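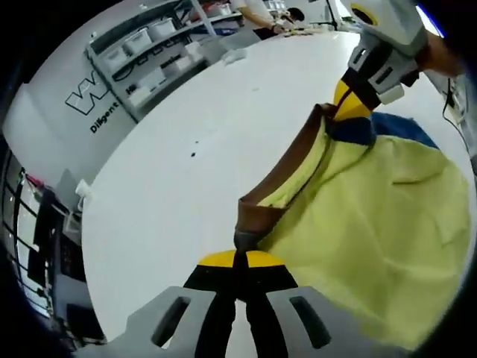
Folding Towels: Notes and Pictures From Our Linen Evenings

By Margit Csizmadia
Sat 10 April
4 min read

A towel looks like the easiest thing in the house to fold, and for many years I folded mine without thinking. I learned it from my aunt, who ran a small guesthouse and had 110 towels in her cupboard, all with the fold to the front. When I moved to Ruddock I started to meet with some neighbors who also wanted to put their cupboards in order, and we began always with towels. The large pale one, yellow going a little to green, is a good towel for starting. It has a dark blue band along the border, and a band like this helps you very much, for your eye can follow it when the rest of the cloth is still in a heap. On a white table the color is also easy to see. I wish I had such a wide table at home. I fold on the bed, and the bed is soft, so the corners move.

Below I put my notes from our evenings, one for each subject. Leonie Donnelly corrected my English in most of them.

Finding the border

Take the towel by one short side and let it hang. If it comes from a basket it will be twisted, and you must turn it until the border is straight in front of you. I give it one strong shake — my aunt gave it two.

The long fold

We fold the long sides to the middle first, so the towel becomes narrow. Leonie folds in half and then in half again. Her way is quicker and mine is thinner on the shelf. We have discussed this more than it deserves.

Crumpled towels

A crumpled towel does not need the iron. Lay it flat, put both hands in the middle and push slowly toward the edges. For thick towels you do this again after the first fold, or there will be a lump inside which you feel every time you put another towel on top.

Narrow pieces

Narrow strips and small cloths are more difficult for me than bath towels. They slide, and a mistake of a finger's width is already visible. I roll them now. Eight rolls fit in one shoe box, standing up like candles.

Shelves and boxes

At home my shelf is 75 centimeters wide, and I fold everything to fit three piles on it. White storage boxes are nice for the things you do not want to see, for example old cloths for cleaning. Write on the box what is inside. I did not do this the first year and I opened every box each time I needed a dish cloth.

Smell in the cupboard

I keep a small linen bag with dried lavender between the piles and change it when I remember. Leonie does not like lavender and uses a piece of plain soap, still in the paper. Both are fine. Please be sure that the towels are fully dry before they go in, also in the thick part at the hem, where it takes the longest.

How many to keep

For two persons and some guests I keep 20 towels, large and small together. The others I gave away when we moved. The oldest ones I cut into cleaning cloths, and I leave the hem on one side so they do not lose threads in the wash.

If you have your own way of folding, write to me and I will try it. I am especially looking for a good method for the round tablecloth of my mother-in-law, which I have folded again this week and it is still not flat.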